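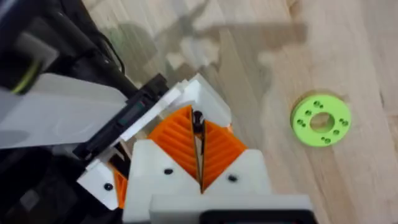 About Televside

Televside is a shared workshop in Lisville where people build robot arms they could, in most cases, have bought. We have a long bench, a short bench, two 3D printers that get along and a third we don't discuss with visitors. Members come in after work, put the kettle on and take apart whatever they finished last month.

We started in a garage off Mohamedi Street with six members and one good screwdriver. The garage had a door that opened when it felt like it. When the rent on the current place came up at a price we could nearly afford, we moved everything across town in a bakery van, and there was flour in the bearings until spring.

What we make

Mostly grippers, at the moment. The arm had been picking things up with a pair of flat jaws that treated every object as a personal enemy, so last February we switched to printed fingers with diagonal ribs. They're meant to bend around what they hold. The current pair is orange, the housing is white, and the lime-green ring is printed too. People ask if the colors mean something. They mean those were the spools on the shelf.

The whole project goes by Laltoser, a name that won a vote 10 to 2 and has been regretted by a steady majority ever since. Laltoser's long-term job is to sort the parts bins. Its short-term job is to pick up one part and put it down in a place we would also have chosen. We're on the short-term job.

Everything we draw goes in the shared folder, including the brackets that didn't fit. If you want to print your own fingers, take the newest file and ignore the one marked FINAL – it's from the garage.

Who can join

Anyone over 16 who will sweep up. You don't need to know how to solder or code, and if you do know, please be patient with the rest of us. New members get a bench tour, a drawer with a label and a talk about the drill press that runs longer than you'd like.

Dues are monthly and cover power, ordinary filament and screws. They don't cover motors. We tried that once and everybody's design suddenly needed more motors.

Finding us

We're at 2127 Mill Road, Lisville, around the back, up the metal stairs. The doorbell works if you hold it down. Evenings are busiest from 6 onward, and the quiet hours are before lunch, when you can usually get the long bench to yourself. Parking is on the street side only – the tire shop downstairs is very firm on this.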